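Lunch on the little table, again

So December ate my lunch hour. Two weeks of cold sandwiches standing up, and then I remembered we have a perfectly good microwave and I own a plate with compartments. Bought it when I moved to Bustasthorpe, used it maybe once. Why.

Anyway — divided plates. I'm a convert. Leftovers go in, nothing touches, lid on, fridge, done. I cook big on my free evening and portion it all out cold. Something dark and saucy in one section, something green in the next, something pale and starchy in the last. That's the whole system. No recipe cards, no app, I tried the Wanonwood planner and gave up before the soup page.

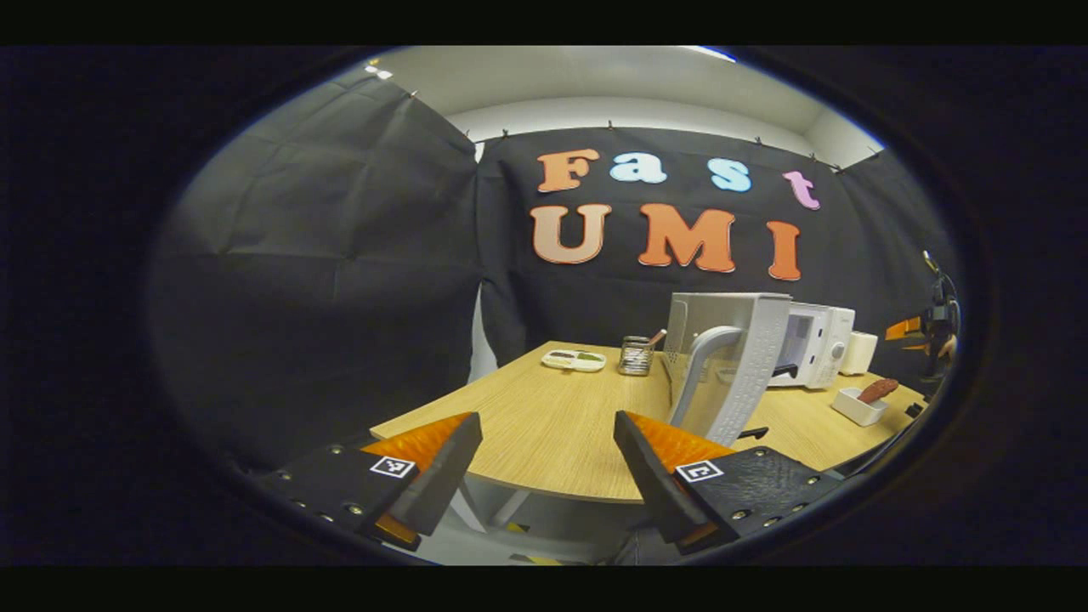

Plate, jar, big silver-grey appliance with the door open. Lunch corner.

The jar is for utensils. A clear one, because if I cant see a fork I'll go and buy another fork. Mine at home was a Taleck pickle jar, 300 grams of gherkins, worth it for the glass alone.

Timing, since I keep getting it wrong. Two minutes, stir the saucy bit, another minute. Green stuff goes in for the last minute only or it turns to string. Starch wants a spoon of water over it — potato especially. Cover it with a damp paper towel. I skipped that once and spent ages scrubbing, would not recomend.

Also, leave the door open a while after. Lets the steam out, and the next person doesn't get your curry smell in their oatmeal. And give the door enough room to swing before you put your plate down, I have knocked over one full glass of juice and that's enough for one winter.

Cheerful letters help too. Orange, blue, a bit of pink against all that black cloth, way nicer to eat near than a gray wall.
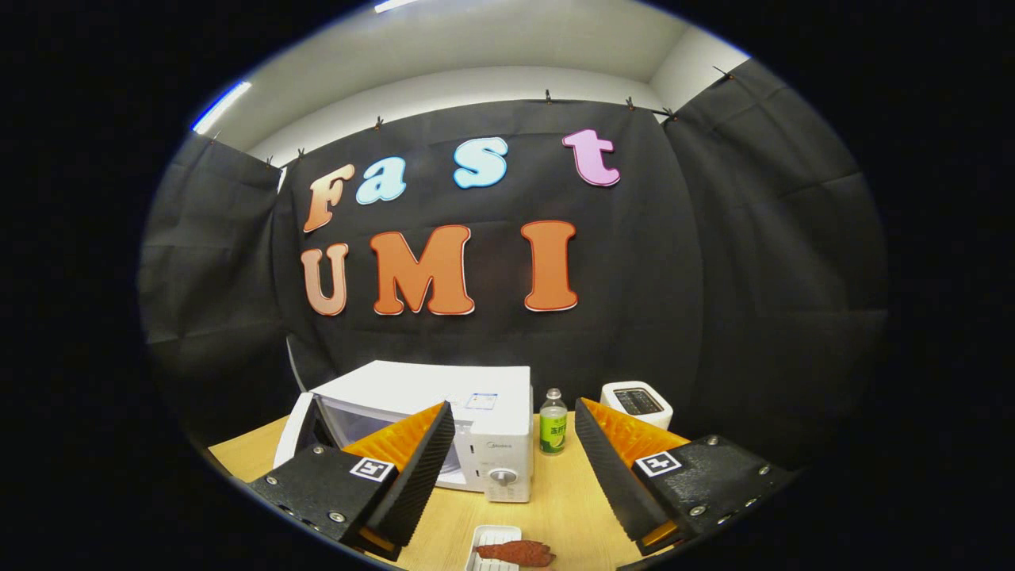
Ahuja left a comment on my last lunch post saying I'm wrong about the green stuff, it should go in a separate bowl with a splash of water and never share the plate at all. Fine, maybe. But then that's a bowl to wash, and the entire point was one plate.

Going to try it with beans next time. Will report back if I remember. Oh, and the plate goes on the top rack of the dishwasher, mine warped a bit on the bottom.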